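Hatdale Studio Theatre: scene change timing for a two-act musical
Student project report, section 3

The Plakside score allows 12 bars between the harbour and kitchen scenes. At the marked tempo the crew missed the cue in two of eight runs, both times on the stage left truck.

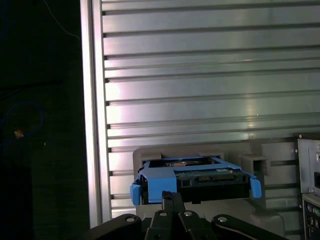
Moving the blackout forward by two bars gave the crew enough time. The underscore was extended with a repeat, and the band parts were altered to match. No change was made to the dialogue. Remaining runs used the revised cue sheet.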